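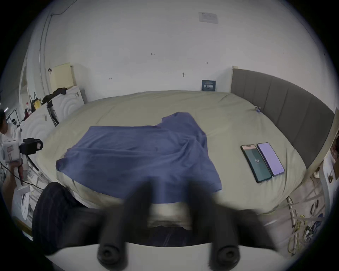
Stories | Archive | Submit | About

Demonstration

Sheila Haworth closed the fingers on the blue cloth and the tool beeped once to say that it had the grasp. She lifted, moved left, opened. The cloth landed in a heap with one corner up. She pressed the button on the handle and the episode was saved.

The protocol from Prokora was four pages long. Approach from above. Close at a steady rate. Do not correct a bad grasp in the air; put the item down and start again. Each episode was to run no more than 90 seconds. Retries were allowed inside an episode and were considered useful. Hesitation was not. Section 5 defined hesitation as any period over two seconds in which the tool was stationary and the fingers were open.

She had been flagged for hesitation six times since August.

"You're looking at it," said the reviewer in Varville, on the phone. "The model can't see you look. It sees a hand that stops."

"I'm deciding where to take hold."

"Decide before you press record."

She tried that. She stood at the end of the bed with the tool at her side and planned the fold: near edge to far edge, sleeves in, then halves. Then she pressed record and the cloth was not quite where she had planned it, because cloth never is, and the fingers stopped over the duvet while she worked out the difference. Two seconds. Three.

The file came back with a note. 7/11/25, episode rejected, see section 5.

Her mother had folded for the Rowbotham hotel, four floors of it, and had taught her on a bed like this one. The lesson had no sections. Her mother took hold of Sheila's wrists from behind and moved them. What Sheila remembered was the pauses. The hands would stop above the sheet, and she would feel them wait, and then they would go to a place she would not have picked, and the sheet would come up square.

She rang Varville again.

"What if the stop is part of it?" she said.

"Part of what?"

"The task. Suppose there's a bad corner. You stop, you see it, you go in from the other side. If you cut the stop, you've got a hand that goes in from the other side for no reason."

There was typing. "The Cernutmont build drops idle frames anyway," the reviewer said. "It wouldn't matter."

"Then why reject them?"

More typing. "I'll raise it," he said.

She put the phone down and spread the cloth out again, with the bad corner toward her. She held the tool over the bed. She pressed record first, this time, and then she looked, for as long as it took. The fingers stayed open. When she knew where to go she went there, closed, lifted, and turned the cloth over on itself - half, then half again.

She saved it and marked the episode complete. In the comments field, which was optional, she typed: pause intended.

Then she shook the cloth loose and threw it back on the bed.

14 comments | 37 shares

Previous story | Next story | Back to top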